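Namside floor pickup: readme

Hi, I'm Ida Diekmann and I look after this folder. It's 512 short takes of stuff being picked up off the floor at our Namside place (mostly laundry, because let's face it, that's what ends up on floors). Last updated 2020-08-08.

What's in it: socks, T-shirts, dish towels, rags, plus a batch of 40 takes with just shoes. I left in the fumbles! If a towel gets dropped twice before it makes it anywhere, you get both drops. Filenames start with the item, then the room, then a running number. The January takes use the old order, room first, and I still haven't renamed them, sorry.

The floor is gray tile with a marble look, and it's shiny, so expect ceiling lights bouncing back at you. We didn't tidy up first either, so cords and a fan stay where they live.
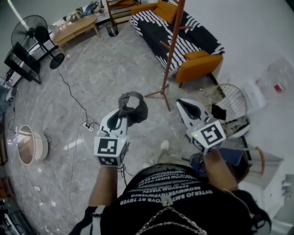 Dark cloth was the hardest to label. I typed "rag" for anything crumpled I couldn't name, and I'd rather you kept that label than guessed. The Watitberg takes have carpet and sit in their own folder. If you find a wrong label, send me the filename and I'll fix it in the next round.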